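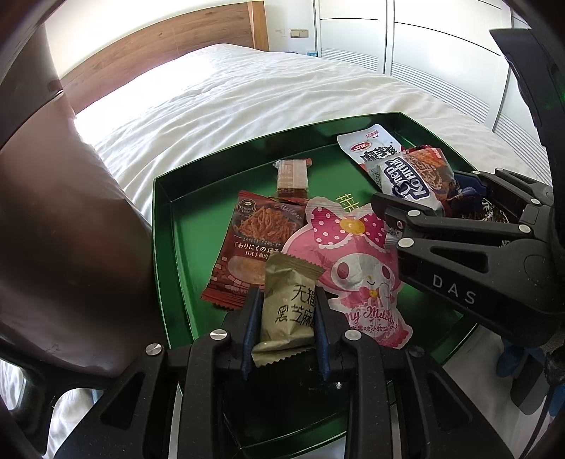
A guest who comes late in the evening does not want to read a menu, she wants something small to eat and a hot drink, and she wants it in the room. With these words Helju Sproģis opened the presentation of the new Jendus room snack program, which starts in November in the guest houses of Starnden.

STARNDEN — Jendus, the supplier of small goods for guest rooms, announces today the start of its snack tray program in Starnden. From November, 69 rooms in 4 guest houses will receive a low green tray with a mix of packed snacks, placed together with the kettle. The snacks are included in the price of the room. There is no price list on the tray and no bill at the departure.

The idea came from the guest houses themselves. Many of the houses in Starnden have no restaurant, and the shops near the old bus station close early. Guests were asking at the reception for something to eat, and the reception had mostly only biscuits. A first test was made last winter in the Yusuf guest house with 15 rooms. After the test the house decided to keep the trays, and three other houses asked to join.

The selection is mixed on purpose. It goes from sweet to salty, with candy, wafer bars, crispy snacks, seasoned dried meat and a black sesame snack without sugar. Most of the packets are small and for one person. Jendus has chosen mainly Chinese and Japanese style snacks, as these were the ones which guests in the test finished first and asked about most. A few bags are bigger, for families or for friends who share a room and like to sit down together and open everything at once.
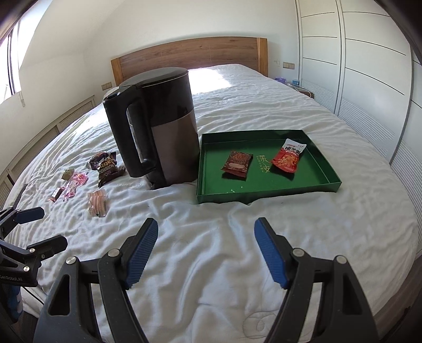
The green tray and the kettle on the bed in a guest room, with some of the snacks already beside them.

In the first weeks of the test the tray stood on the desk, next to the telephone. The housekeeping staff then noticed that guests were carrying it to the bed and eating there, with the kettle sometimes coming too. Jendus has therefore changed the tray. The sides are now raised a little, so that packets do not slide out when somebody moves on the mattress, and it is light enough to be carried in one hand. The color is dark green, with a short line of lettering printed on the bottom in Chinese characters.

For the kettle the advice of the houses stays the same as before. It should be filled and switched on at the desk, where the base has its place, and it should be left there until the water has stopped boiling. A card in each room explains this in simple words.

The new program also brings some changes for housekeeping. The trays are filled again every 2 days, or after each departure if this comes sooner. Opened packets are taken away, closed packets stay if the date is good. Empty wrappers can simply be left on the tray. "We were a little afraid of the crumbs," said Helju Sproģis, "but the staff told us that the sheets are changed anyway, and that a guest with a snack is usually in a better mood in the morning." The houses have decided to keep white bedding in all rooms.
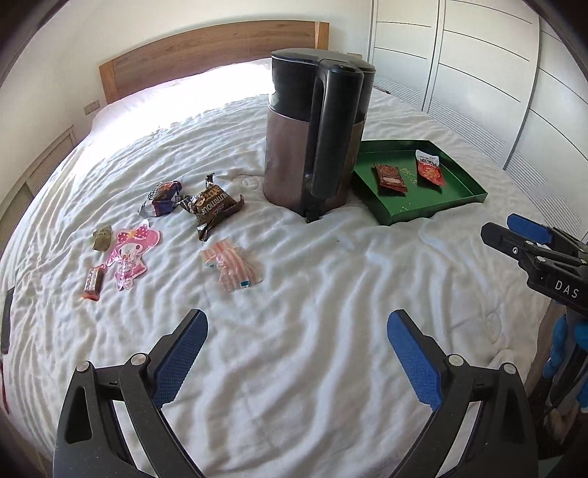 Page last updated: Saturday, 4 p.m.

The packing of the trays is done by Plisto, a small workshop in the same street as the Jendus storage. Plisto puts the packets for each room in a paper bag with the room number on it, and the bag goes directly to the floor where it is needed. In this way the housekeeping does not have to sort the goods in the corridor. Plisto also controls the dates and prepares the allergy sheet. The sheet lists the ingredients of every snack in English and it is renewed when the selection changes. Guests with an allergy to sesame, nuts, milk or wheat are asked to write to the house before arrival, so the tray can be prepared in another way.

For families with children some houses will add a sheet of stickers or a bag of softer candy. This is free as well, but it should be requested with the booking.

Guest houses in Starnden that wish to join the program can still do so before the start. They receive the trays, one filling for every room and a short training for the staff — the training takes one morning. Houses outside of Starnden can put their name on a waiting list. Jendus will decide in spring if the program can be made bigger.

Journalists who wish to see a room with a prepared tray, or to taste the selection, are welcome at the Yusuf guest house by appointment.

About Jendus
Jendus supplies guest houses and small hotels with goods for the room, such as tea, coffee, snacks, cups and trays.

Press contact
Helju Sproģis, Jendus, Starnden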